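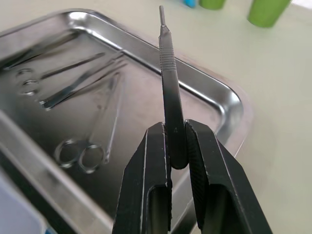 Scalpel handle, stainless steel, stamped 4

Lindale Travelers Forum > Airlines and Fares > Gatard upgrade bids and same-day changes

DGalindo_Lindale
Members are advised that Gatard has revised the terms for cash upgrade bids on flights from Lindale, effective in April. The minimum bid on the overnight service is now 100 dollars each way. Bids close 20 hours before departure. A bid may be changed or withdrawn until that time, and a bid that has been accepted is not refundable. Please keep replies in this thread so that the fare boards remain clear.
Damián Galindo
Section moderator

Markus
Thank you for the notice. I would ask that the first post also state what happens to an accepted bid when the passenger later moves to another flight. My understanding is that the upgrade is lost. I moved from the evening departure to the morning one last month and was seated in the main cabin. The desk agent was courteous but said that the bid belonged to the flight and could not be carried over.

Qureshi
I do not believe that is correct in all cases. The terms make a distinction between a change requested by the passenger and a change made by the airline. Where Gatard moves the passenger, the bid must either be honored on the new flight or returned in full to the original card. Mine was returned in 15 days without my having to write to them.

Markus
My case was a voluntary change, so we are not in conflict on that point. I would still maintain that the wording is poor. The passage on voluntary changes appears under "Seating" and not under "Upgrades," and a reasonable customer would not look for it there.

row17window
With respect to the previous poster, the passage is linked from the bid page itself, directly above the payment button. I read it before I submitted my bid. It is short and in ordinary language. I cannot agree that the airline has hidden anything.

Markus
I did not say hidden. I said poor.

Qureshi
May I add a separate matter for the record. The upgrade does not change the fare class for the purpose of earning points. I flew in the front cabin and received points for the economy fare I had purchased. The meal, the bedding and the second checked bag were all provided as stated -- the points were the only item that did not match the cabin.

transfer_desk
That is standard practice with most carriers, and I would not count it against Gatard. I would, however, object to the new minimum bid. On the daytime flight the seats are recliners, and the price of the upgrade should reflect that. I have written to customer relations and will post the reply if one is received.

row17window
The minimum in the first post applies to the overnight service only. The daytime minimum is shown separately when the booking is opened.

transfer_desk
Noted, and I withdraw the remark as to the minimum. My view of the recliners stands.
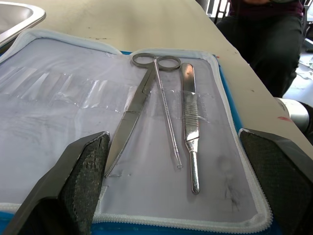 hollis_r
Does an accepted bid include access to the lounge at Lindale?

DGalindo_Lindale
Lounge access is included only on the overnight service, and only for the passenger named in the bid. Guests may be admitted for a fee at the door when space allows.

Markus
I can confirm that the fee was requested for my wife, who was traveling on the same booking. She had not placed a bid of her own. The lounge was around half full, and she was admitted at once.

Qureshi
It would be helpful if the lounge terms could be placed in the first post, together with the passage on voluntary changes that Markus raised.

DGalindo_Lindale
Both items will be added this evening. Members who have a bid pending are asked to rely on the terms shown in their own booking -- the first post is a summary and has no standing with the airline.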